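Pritemdale Community Kitchen: Spring Progress Report to the Majumder Fund

Posted Apr 5, 2018
Filed under: Grant Updates, Food & Families
12 shares | 3 comments

We had hoped to write to you with good news, and there's plenty of it. Since the second half of your grant came through in November, the kitchen has served 3,118 hot meals, which beats our winter target by 633. The Drondard Street dining room is full most evenings now, and people have started staying on after dinner to play cards. We love that!

The biggest change has been the menu. Last year we cooked whatever came in and hoped for the best. This winter the cooks planned two weeks ahead, with one soup, one bake and one rice dish on every plan, and it made shopping so much easier. The lentil and squash soup is the runaway favorite (we have had requests for the recipe from people who swore they hated squash). The fish bake did not go over well and has been dropped.

We also redid the look of the place, at least on paper. The dining room colors were picked by the families who eat there, and dark red won by a mile.

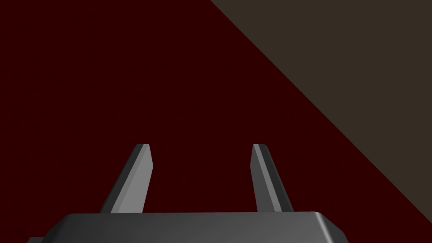

Deep maroon beside a brownish olive gray.

Painting itself will wait until the summer break, when we can shut the room for a week without anyone missing a meal. The paint comes out of the small repairs line, and we expect to stay inside it.

Cooking classes began in January at the Undar branch library. The first round was for parents of kids under five and filled up fast, so we added a second evening. Each class makes one dinner from start to finish and everybody takes a portion home. Several parents from the first round now help teach the second, and they're better at it than we are. Knife skills took longer than planned, and we'll give them a full session next time.

Cold storage is still our weak spot. On delivery days we run out of shelf space before the truck is unloaded, and some greens have gone straight into soup when they were meant for salad. We set aside $800 for this in the original budget and have spent $400 of it on shelving and lidded tubs.
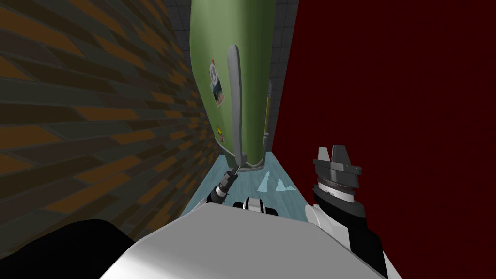 Rounded, pale olive green, with a long gray handle down the front.

The rest of that line will be spent before the end of June. We'd like to talk with you about moving a little of the unspent travel money over as well, as the Undar classes turned out to be an easy bus ride.

Still to come this spring: a planting day for the herb beds, a third round of classes, and a short survey of diners in English and Spanish. Full accounts will follow with the final report. Come and eat with us any evening, the soup is on at five.

Tags: community meals, cooking classes, Pritemdale
Leave a comment (3)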